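Slide 1. Hi everyone! I'm so happy to talk about Trosix, our little handheld puzzler.

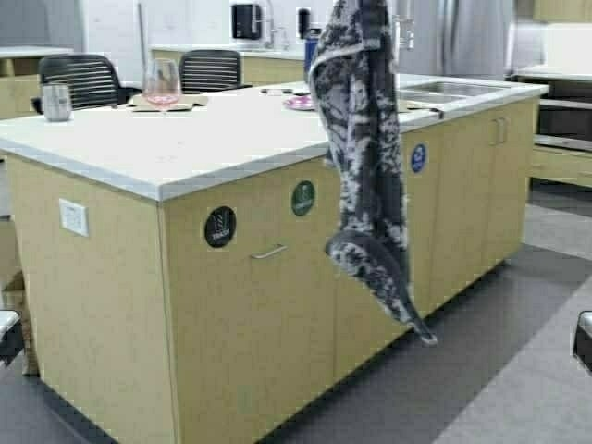
We started in December with 6 levels and one very slow frog. I still love that frog — he's now the boss of world two.
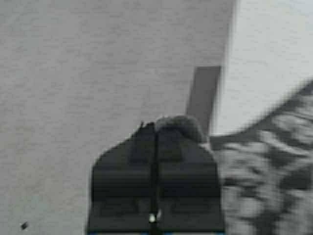 Slide 2. Pricing

Launch week on the Oltent store: 300 coins off. Pause for questions. Then show the frog level, sound up!

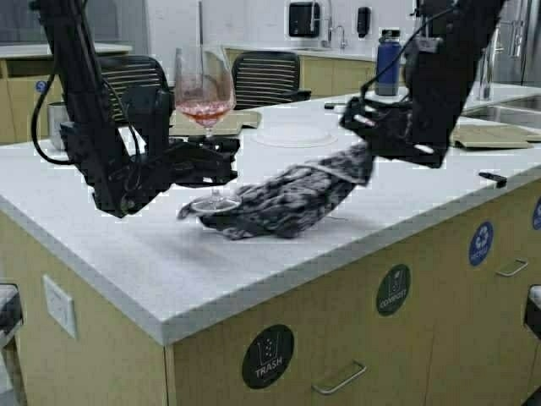
Photo: Davoud Shokri

Last bit: demo codes are by the door, 500 of them, so grab two!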